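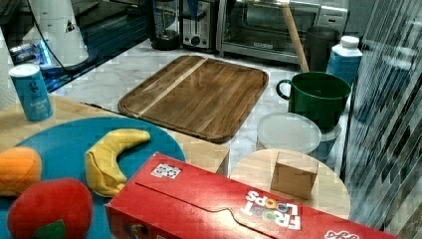

Page 2 of 16

Breakfast keeps tripping the breaker
posted in Home > Kitchens > Small Electrical

We moved to Tallcombe in May, into the downstairs half of a house that is over 100 years old and wants you to know it. The kitchen was redone by a previous owner with strong feelings about tile and, I now suspect, no feelings at all about wiring. If the toaster and the kettle are on together, fine. Add the toaster oven and the whole counter goes dead, along with the dining room lamp and, for some reason, the doorbell.

It never happens at night. It happens at 7 a.m., when I'm in socks and the panel is in the basement behind the landlord's canoe.

So far I have tried different outlets along the counter (same result), unplugging the lamp (same result, darker), and asking the landlord, who told me to "stagger it." We have two kids. You can't stagger it. Is the breaker worn out, and could I just get a bigger one? The hardware store in Memthorpe has them right there on the shelf, which feels like an invitation.

canoe_in_the_way

Please don't accept the invitation. The breaker is sized to the wire in the wall. Put in a bigger one and the breaker stops complaining, and the wire gets to handle things on its own, inside a wall you can't see into. Also, you rent, so it's not your panel.

What you have sounds like one circuit doing the work of several. Toasters, kettles and toaster ovens are all heaters wearing different hats. Turn each one over and read the label. It gives watts, so divide by 120 and you have amps. A newer kitchen circuit is comfortable with 16 amps of steady load. An older one gets by on less, and yours is sharing with the dining room. Add up your three and you'll probably find the breaker has been very patient with you.

Then make a map. Turn off one breaker, walk around with a lamp, write down what died. It's a dull half hour and you'll use the results for years. In a lot of old places there's one stray outlet near the fridge or by the back door that runs on something else. Move the kettle there and your mornings may be over with, in the good sense.

ohmsweetohm77
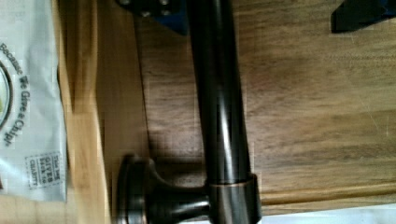 Would a power strip on the counter help?

A power strip adds places to plug in and leaves the same circuit behind them, so the breaker will trip just as it does now. Strips also aren't made for heating appliances. Plug each one straight into the wall.

ohmsweetohm77

had this same thing in our old apartment. switched to cereal. problem solved

soggybottom

Agree with the first reply, and I'd add that a breaker can get weak after years of tripping, so the original poster may be half right by accident. It's still a job for an electrician, and the landlord should be the one paying. Put it in writing. Mine ignored three phone calls and answered one email within the hour, once it contained the word "overheating."

Ask about the doorbell too. A doorbell on the kitchen circuit is not dangerous as far as I know, but it tells you somebody was improvising, and I would like to know where else they improvised.

For now: kettle first, everybody waits, then toast. I fill a thermos with the hot water and after that the kettle is out of the running. The toaster oven can have the counter to itself on weekends.

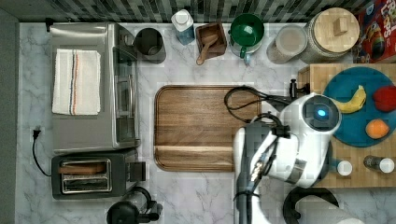

Toaster oven and toaster, left end of the counter.

ollholm_upstairs

Update from me: did the map. The outlet by the back door is on its own breaker, labeled "FREEZER??" in pencil. We don't have a freezer. The kettle lives there now and looks out at the trash cans. Landlord has been emailed, and the canoe has been moved to the other side of the panel, where it blocks the water shutoff.

canoe_in_the_way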